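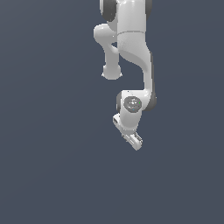
협동로봇 한 대를 들일 때 예산은 어디서부터 짜야 하나요?

로봇 팔 값은 맨 나중에 적고, 그 로봇이 집을 물건부터 적으세요. 물건이 정해져야 그리퍼가 정해지고, 그리퍼가 정해져야 팔에 남는 가반하중이 나옵니다.

글 Sándor Dudás | 2024년 3월 4일
공유 63 · 댓글 4

1. 물건 목록 만들기
가장 무거운 것, 가장 미끄러운 것, 가장 못생긴 것을 하나씩 고릅니다. 못생겼다는 건 잡을 데가 없다는 뜻입니다. 영업 자료에는 늘 반듯한 육면체만 나오는데, 우리 Kullano 작업장에는 그런 물건이 한 번도 들어온 적이 없습니다. 무게는 저울로 재세요. 현장 반장의 "한 이 정도?"는 단위가 아닙니다.

2. 시뮬레이션 먼저 돌리기
견적을 받기 전에 팔 모델을 시뮬레이터에 올려 봅니다. 처음엔 책상도 벽도 없이 팔만 띄워 놓고 관절이 어디까지 가는지, 손목이 어떤 각도에서 꼬이는지 봅니다. 빈 공간에서는 모든 로봇이 우아합니다. 그다음에 작업대와 선반, 기둥을 실측 치수로 넣으세요. 저는 기둥을 빼먹었다가 설치 위치를 다시 잡았습니다. 기둥은 옮겨 주지 않더군요.

3. 견적서 칸 나누기
최소한 다음 항목은 따로 받습니다.
- 팔 본체와 제어기
- 그리퍼와 여분 손가락 패드
- 받침대 또는 천장 설치용 구조물
- 안전 센서와 위험성 평가
- 설치, 교육, 프로그램 수정비

Astine은 이걸 전부 "시스템 일식" 한 줄로 보내왔습니다. 나눠 달라고 했더니 Gulyás 쪽 견적보다 빠진 게 네 가지였습니다. 천장에 매달 생각이라면 구조 검토비도 물어보세요. 팔은 거꾸로 달려도 불평이 없지만 천장은 다릅니다.

4. 가동 시간 계산
우리는 연간 필요 작업을 446시간으로 잡았습니다. 사장님은 400시간이면 된다고 하셨고, 빠진 46시간은 청소와 패드 교체였습니다. 로봇이 쉬는 시간도 칸을 만들어 적으세요. 이 숫자가 작게 나오면 구매 대신 임대 견적을 받아 보는 게 좋습니다. Stusent에서는 임대 중 그리퍼 교체가 가능한지까지 답을 줬습니다.

5. 발주 시점
우리는 11월에 발주서를 냈는데, 연말 예산을 털어내려는 회사가 우리만은 아니었습니다. 납기는 구두로 듣지 말고 발주서에 적으세요. 교육 날짜도 같이 넣고, 잔금은 우리 물건으로 검수를 마친 뒤에 치르는 조건으로 거세요. 검수용 물건은 1번에서 고른 그 못생긴 것으로 합니다.

최종 수정: 견적 항목에 여분 패드 추가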